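About Grercombe Repair and Reuse
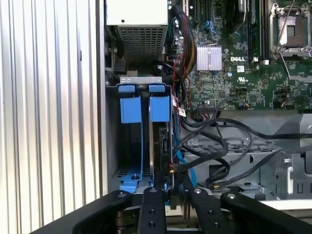
A desktop tower open at the side, with the power supply and blue drive carriers in view.

Who we are

Grercombe is a repair shop and parts counter for desktop and laptop computers. We fix machines for households, small offices and schools, and we sell refurbished ones with a written warranty. The shop was started by Joaquín Fuentealba and Olga Lucero, who had worked together in the service department of an office supply dealer, Futora, until it closed its repair bench and began sending everything out of state. Several of their old customers kept calling them at home. They rented the ground floor at Vergara Street a few months later.

We now have 36 people on the payroll at 3 locations. The Vergara Street shop is still the largest. Posaseck opened second and handles most of the school work. The third is a warehouse with a small pickup window, and it is not open for walk-in repairs.

What we do

Most of our work is ordinary. Power supplies, drives, fans, memory, cracked laptop hinges, charging ports, keyboards that had coffee in them. We also move data from old computers to new ones, and we set up backups for people who want them. We do not repair phones, televisions or game consoles. Posaseck takes in printers, but only office models, and you should call first to ask about yours.

Last year we completed 2,772 repairs. We also turned down a good many jobs where the cost of the work would have been more than the computer was worth. When that happens we say so at the counter and there is no charge for the look. If you decide to leave the computer with us, it goes to the refurbishing bench or is taken apart for parts.

How a repair works

You bring the computer in and tell us what it is doing. Bring the power cord if it is a laptop. We write up a ticket, and a technician calls you with a price, usually by the end of the next business day. No work starts until you agree to the price. If we find something else once we are into the job, we call again.

Repairs carry a 90-day guarantee on labor. Parts carry whatever the maker gives, and we handle the return for you if one fails. Used parts are marked as used on the invoice.

Computers not picked up after 60 days are charged a storage fee. We will try to reach you by phone and by mail before that.

Your files

We do not open personal files unless the repair calls for it or you ask us to recover them. Drives left with us for disposal are wiped, and drives that cannot be wiped are shredded. You can ask for a certificate for either one. Renata Quiroga is in charge of data handling at all locations, and questions about it should go to her.

Schools and offices

Posaseck runs a yearly service contract for schools. In May we collect machines as classrooms close for the summer, clean and test them, and bring them back before teachers return. The current contract covers more than 307 classrooms. Renato Zúñiga manages the schedule and is the person to contact if your district would like a quote.

For offices we offer pickup and delivery within the county. There is no minimum number of computers, but the trip fee is the same for one as it is for ten.

Refurbished computers

Desktops and laptops are sold at Vergara Street and Posaseck. Each has a tag that lists the processor, memory, drive size and any marks on the case. They are sold with a one-year warranty. We do not hold machines without a deposit, and we do not sell online. Stock changes often, so call if you want something in particular.

Working here

Our technicians come from all kinds of jobs. Patricio Bustos, our bench manager, drove a delivery truck before he came to us as a trainee. Training is paid and lasts six months. New people start at intake, then move on to cleaning and testing, and then to the bench. Openings are posted on the door at each location and on the Jobs page.

Hours

Vergara Street and Posaseck are open from 9 a.m. to 6 p.m. on weekdays. The warehouse window closes at 4 p.m. All locations are closed on weekends and public holidays.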